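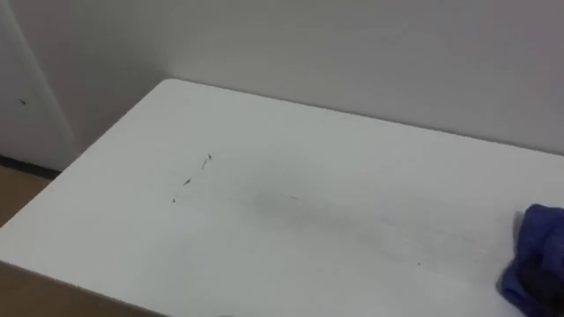

Fiction > Short Stories > Machines
2023-05-08 | By Manaia Dunstan
4 min read

The Wiping Branch

Lesego Hendricks had written the planner in January and loved it the way you love a dog that eats shoes. It was called Povora, and it could look at a white table, find the dark marks on it, and work out a path for a cloth that passed over every one of them. In simulation it was gorgeous. She used to run it over lunch just to watch the lines fill in!

On the real arm it missed. The path was right, she would have bet her bike on the path, but the cloth rode over the marks like a hand waving at a bus.

"It's perception," said Nimal Gazi, who worked on control.

"It's control," said Lesego, who didn't.

They pulled up the log. A thousand lines of it, the whole last run, and she read them out loud because she thought better with her mouth moving. Target height, measured height, target force, measured force. The grasp was fine. The grasp had always been fine, and she was proud of the grasp too, which picked its spot on the cloth from nothing more than the shape of the folds. 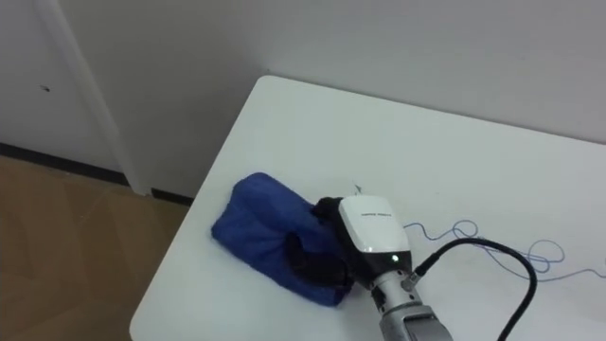
Blandine Maillard wanted to know why the force target was a single number. A cloth was thick in one place and thin in the next, she said, so why would you press the same way all over it?

Lesego opened her mouth and shut it again. Then she laughed so hard she had to put down her tea.

"We plan as if it's a sponge," she said. "It's a block in the simulator. I made it a block! I made it a block on a Tuesday night so the thing would stop crashing, and I never went back."

"What is it now?" Nimal asked.

"Still a block. Forty-five millimeters of perfect blue block."

They cut a new branch. Nimal took the inner loop and Lesego took the model, and for a couple of hours there was no sound but keys and the fan in the old workstation. The idea was simple enough to fit on the back of her hand, where she wrote it: press, feel, update, move. Every short stretch of the stroke, the controller would guess how much cloth was under the fingers and pass the guess up to the planner, and the planner would bend the rest of the path to suit.

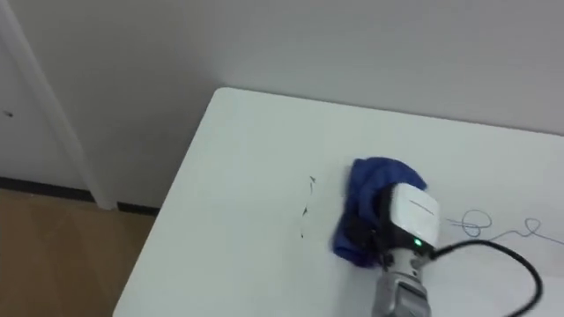
The first run stopped itself almost at once. A sign was flipped, and the arm believed the cloth was getting thicker the harder it pushed. Nimal found it before Lesego had finished saying "sign." The second run went further, and she leaned in so close to the plot that her nose nearly touched the screen.

"Look at that curve," she said. "It's guessing. It's guessing and then it's fixing the guess. Nimal, look at it!"

"I'm looking."

"You're looking at your phone."

"I'm looking at the curve on my phone. I piped it to my phone."

She hadn't known you could do that, and made him show her, which took ten minutes they didn't have and was completely worth it.

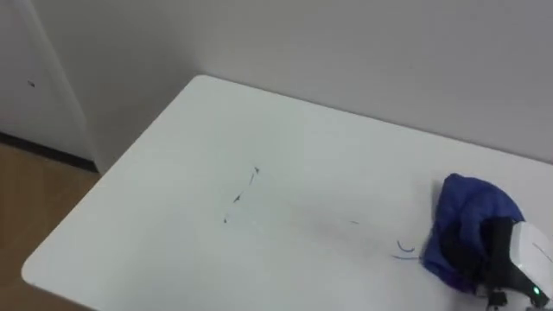
The mark detector was next. It ran between strokes and compared what the camera saw now with what it had seen before, and it gave each leftover fleck a score. Anything more than 200 went back in the queue. Lesego had always thought of that number as a kind of manners, how fussy the robot was prepared to be in company.

"Drop it to 45," said Blandine.

"It'll chase shadows."

"Let it chase one or two. I'd like to see what it thinks is dirt."

So they dropped it, and the planner offered up a new path, a funny crooked little thing with a hook at the end. Lesego would never have drawn it herself. She saved the file, named it after her grandmother, and reached for the start key.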